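About Drileo

Drileo is a small shared workshop in Brevwood where people build home robots, mostly arms that can handle things in a kitchen. We have 2 benches for metal and wood, one electronics bench, and a long table for computers. Members come in the evening, work on their own projects or on the common one, and go home when they are tired. We sell nothing except membership.

How the shop started

Dorin Filip had been building an arm in his garage on Muñoz Street. He had the joints and motors working, but every test meant clearing the workbench, clamping the base down and hoping he hadn't mixed up a sign in the code. The first gripper broke a soup bowl. The second one bent its own bracket against the vise. Hélène Girard, who lived three houses down and wrote software for packaging lines, offered to set up a simulator so he could make his mistakes there first.

That was in December. By spring there were more people in the garage than it could hold, and the rent on our present unit was low enough for the group to split. The unit measures 741 square feet and used to be a picture framing shop. We kept the wall racks, which turned out to be the right depth for aluminum extrusion.

What we work on

The common project is called Clodero. The goal is an arm that a person can build at home and use to clear a table after dinner: pick up the dishes, put them where they belong, and stop if anything is in the way. Bowls have taken up most of our time. They are round, they slide, and a gripper that closes on the rim a little off center will tip them.

We do the work in simulation first. The simulated kitchen has a wooden tabletop, dark cabinets and a set of dishes in different colors and sizes, and the arm stands at the back of the table.

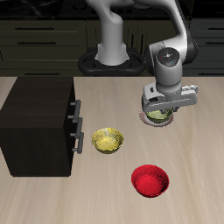

A new member usually starts by writing a short routine for one dish. Approach from above, lower the fingers, close, lift, move, let go. Once the routine runs without errors, the dishes get moved to new places and it has to run again. We ask for 70 clean runs before anyone takes a routine to the hardware bench. The number was Hélène's choice and we have stuck with it, though Dorin would like it to be higher.

The hardware bench is slower. The arm there has printed covers over aluminum tube, and its gripper has been rebuilt more often than any other part. Everyone who works at that bench learns to use the emergency stop first, and the arm is never powered on by someone who is alone in the shop. Speed is limited in the controller, and only the bench leads have the password to change it.

Seeing the table

A second group works on vision. An arm that knows where every dish is can do fairly well with simple code. An arm in somebody's kitchen has to find the dishes itself, and they overlap, or sit half outside the view, or have a striped rim that the software takes for several edges. The vision group meets at the long table and keeps its own list of problems on the wall — it is a long list.

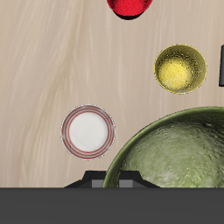 Size is another problem the group spends evenings on. A small dish can be gripped across its whole width, but a large one has to be taken by one side, and then the weight hangs away from the wrist. Our present code picks between the two grips from the measured width of the dish. It gets the medium sizes wrong more than we would like. If you have worked on this, please come by.

Membership

Membership costs 84 dollars a month and covers use of all benches, the shared tools and the simulation computers. Filament, screws and sheet stock are sold at cost from the cabinet by the door. You don't need a background in robotics. Several members came in knowing only woodworking, and one had never written any code. You do need to take the safety session before using the mill or the arm.

Members keep the rights to what they make here. Work on Clodero is shared, and the drawings and code are open to anyone who wants to build one at home. If you do build one, send us your notes, including the parts that went badly. We have changed the wrist design twice because of letters from people who built it in their basements.

Visiting

The shop is open to visitors from 6 p.m. on evenings when the sign is lit. Ring the bell on the side door — the front one sticks. Dorin handles questions about hardware and tools, and Hélène handles software and new memberships. Parking is behind the building, and the ramp is on the same side.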